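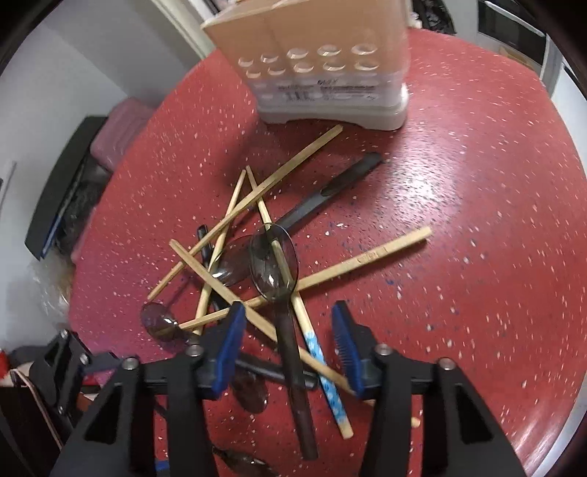 Chopsticks and smoky-gray plastic spoons in a pile on a round red table.

Truvville residents will be able to drop off spare chopsticks and get help sorting the ones they keep when the September Kitchen Drawer Days open at the Soliman Street hall. Doors open Thursday at 10 a.m. Admission is free, and there is no need to sign up for the drop-off tables.

The event runs for three days. It grew out of a single afternoon last fall, when neighbors were invited to bring in the contents of one kitchen drawer and leave with less. Organizers had set out enough chairs for a small class and had to borrow more from the room next door. By closing time, 1190 single chopsticks had been left in the bins, most of them without a partner.

"People brought bags of them," said Youssra Benjelloun, who runs the event. "Wooden, plastic, painted, some still in the paper sleeve from a restaurant. They had been moving them from apartment to apartment for years."

This year's tables are laid out by job. At the first, visitors tip everything out and spread it flat. At the second, they look for pairs by length and pattern. The third is for washing and drying, and the last is for leftovers. Painted and patterned sticks go in one bin and plain wooden ones in another. Cracked or splintered pieces should be thrown away at home.
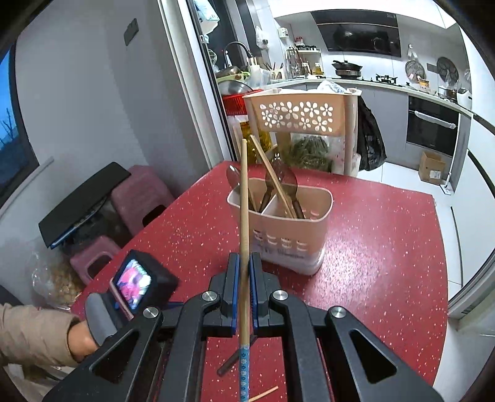
Storage gets its own session at 1 p.m. each day, led by Houda Ragab. She asks people to use an upright holder for the things they reach for at every meal and to put the rest in a drawer. A holder with two compartments is enough for a small household, she said, and it can stay on the table between meals. A pale pink one with a couple of spoons and a wooden chopstick in it still has room for more, and each piece can be lifted out without digging. Ragab also suggests checking the bottom of any holder for drain holes before buying it, and rinsing it out once a week. Water that collects under wooden sticks can leave dark marks on the tips.

Her other advice is to store chopsticks with the eating end up after washing, and to let them dry fully before they go into anything with a lid. Sticks that smell sour after drying should be replaced.

Visitors may bring their own holder to the session. A few tables will be kept free for people who want to sort what they have brought while they listen.

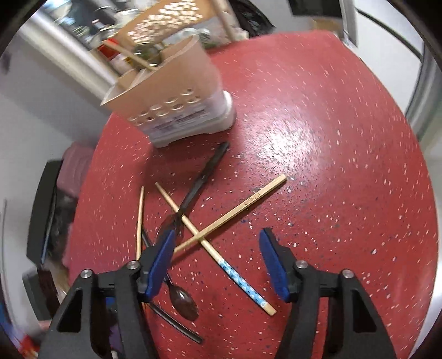

Plain and blue-and-white patterned chopsticks share a tabletop with spoons, with a cream utensil caddy behind.

The usable leftovers will go to the Govero craft room, where Asmaa Fawzy teaches a weekday class in small household repairs. Last year's sticks became plant stakes, drawer dividers and a set of trivets that now sit in the hall kitchen. Fawzy said plain wood is easiest to work with, and that her group has asked for 3000 sticks to get through the winter. Plastic ones cannot be used in the class and will be offered at a free swap table instead.

Spoons, ladles and spatulas are also welcome at the swap table, provided they are clean. Knives are not. Pot lids without pots were turned away last year but will be accepted this time, after several visitors asked whether someone else might have the pot.

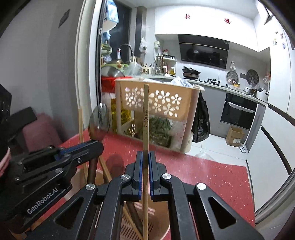 Lilibeth Catacutan

Visitors who are not sure whether two sticks belong together can ask at the pairing table. Anas El Khatib will be there each morning with a ruler and a lamp. He looks for printing near the thick end first. Some plain wooden chopsticks have a small brown character there, and it is an easy mark to match when the wood is all the same color. If there is no printing, he compares the tips.

The hall has room for 300 people at a time, and there may be a short wait at the door around noon. Parking is on the Flernesik Avenue side. Tea will be served in the front room, and children may come in with an adult.

Drop-off tables close at 4 p.m. each day. The storage session lasts 45 minutes and is repeated with the same material, so there is no need to attend more than once.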